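Linen and Laundry Notes

8/15/18

The guest house on Tarneck Road has now been open for a full year, and members have been asking how we handle bedding between stays. Cheng-en Fu took over the linen room in January and has changed a good many things. What follows is mostly his, with some notes from me on costs.

We washed 2,839 pieces in the past twelve months, counting sheets, covers, pillowcases and towels. The year before, at the old house on Tse Street, it was 2,590. The old house had one more bedroom, so the rise comes from shorter stays. More people are booking one night, and every one-night stay is a full change.

Sheets are still plain white cotton. We tried a cotton and polyester mix from Sistell for part of the winter. It dried faster and needed no ironing, but three guests wrote in the book that it felt warm, and the fabric pilled at the foot end by spring. Those sets have gone to the camp beds in the hall, where they are fine.

Laundry soap is Lavex powder, the unscented one. Please do not bring in your own. A well-meaning member left two bottles of scented softener on the shelf in spring and it went into a load of towels, which then would not soak up water. They had to be washed twice more on hot with nothing added. Softener is off the list for good.

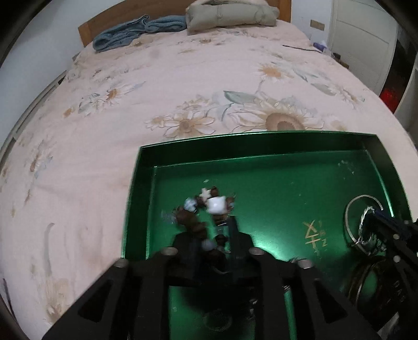 Duvet covers were the big decision this year. White covers show everything, and we were throwing out too many over makeup, coffee and ink. Cheng-en asked for patterned ones, and the house meeting agreed to try them in the bedrooms. The pale pink with the tan sunflowers is the one most guests mention, and small marks are harder to spot on it than on white. Wash it inside out on warm with the buttons done up. Do not put it in with dark towels. The blue ones shed lint, and it sticks to the print side and has to be brushed off.

Covers are changed after every stay, whether or not the bed looks slept in. The duvet inside is washed four times a year, or sooner if there is a spill. Our own machine is too small for the doubles. Take them to the big washers at the coin laundry, keep the receipt, and put it in the envelope on the linen room door.

Towels go two to a guest, one bath and one hand. Leave them folded on the bed at the headboard end. If someone is staying more than three nights, put out a second set on the third day. Extra quilts are in the hall closet, top shelf, and should be back there before the room is marked ready.

On money, we spent $978 on new bedding this year, and $300 of that was for the patterned covers. The rest went on pillows, mattress pads and a second drying rack. Pillows were the item we had put off longest. The old ones had been washed so many times that the filling had gone to lumps, and we replaced all of them at once. The pads should last several years if they are dried flat. Please don't put them through the dryer on high. The backing cracks and then they leak.

Stains are best treated the same day. For blood, use cold water and a little salt, and leave it an hour before washing. Coffee and tea usually come out with dish soap and warm water. For grease, rub in dry baking soda, wait, brush it off, then wash as normal. If a mark is still there after the wash, don't dry the piece. Drop it in the gray bin and Cheng-en will look at it on his next shift.

Anything torn or worn thin goes in the bag under the table. Good parts of old sheets are cut down for dust cloths, and the towels go to the animal shelter, which takes them in any condition as long as they are clean.

Yee-man Chiang is drawing up the changeover list for the fall and has two morning slots open. A change of one double room takes most people under an hour once they know where things are kept. If you can take a slot, or want to be shown the linen room first, leave your name on the sheet by the front desk. New keys for the hall closet are also at the desk. The old ones no longer work and can be handed in at the same time.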